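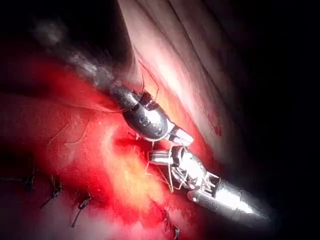
Surgical robot procurement: frequently asked questions

Answers for hospital planning and theatre staff preparing an equipment submission. Last updated 1 December 2018.

What does the capital price cover?
A standard Clamero quote covers the surgeon console, the patient cart and the vision tower. Instruments, drapes, sterilization trays and the service contract are separate lines. If your capital template has one field for purchase price, enter the hardware only and attach the rest as a schedule.

How should we budget for instruments?
Per procedure, from the operating budget. Reusable instruments are supplied with a fixed number of lives, and the system stops accepting them when the count reaches zero. Divide the instrument price by its lives, then add reprocessing labour. A suturing case normally calls for two needle drivers, so cost both arms.
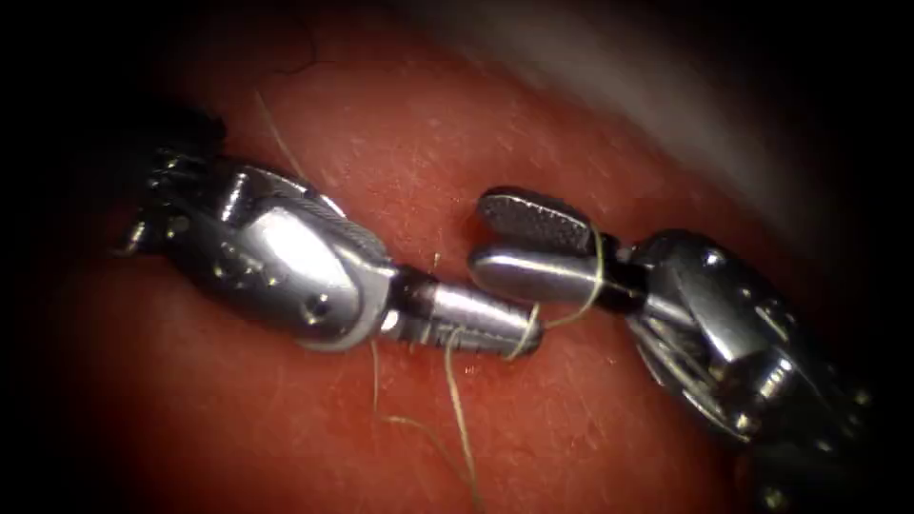
Needle drivers and scissors should be costed separately from energy instruments, which have a different life count and need their own cables. Keep a spare driver for each list. A spare that stays in its tray does not use a life, but it does go through reprocessing again if the tray is opened.

How many cases a year justify a system?
We ask sites to model 11 cases a month in the first year. Below that, the service contract dominates the cost per case, and a shared arrangement with a neighbouring site is worth pricing first.

Does the theatre need to be modified?
Often. Skomar carries out the site survey and reports on floor loading, door widths, power and boom clearance. The usable floor area must be at least 40 square metres. Electrical work is not in our quote – get it priced locally before the submission closes.

Is training included?
Console training for two surgeons and one bedside team is included. Further places are charged per person. The Lirel simulator is optional and can be leased. Budget for backfill as well; it is the line most often missing from submissions we review.

Can we lease the whole system?
Yes. Terms are arranged through Jacobs and run for five or seven years. Instruments cannot be rolled into the lease.

What about reprocessing capacity?
Check that your washers have the correct flushing connectors for wristed instruments. Adapter kits are ordered under part code 2000 and are not supplied by default.

What is the lead time?
Delivery is 73 days from a signed order and a cleared site survey. Orders for the current fiscal year must be signed by the end of February. Acceptance testing takes two days, during which the theatre cannot be booked.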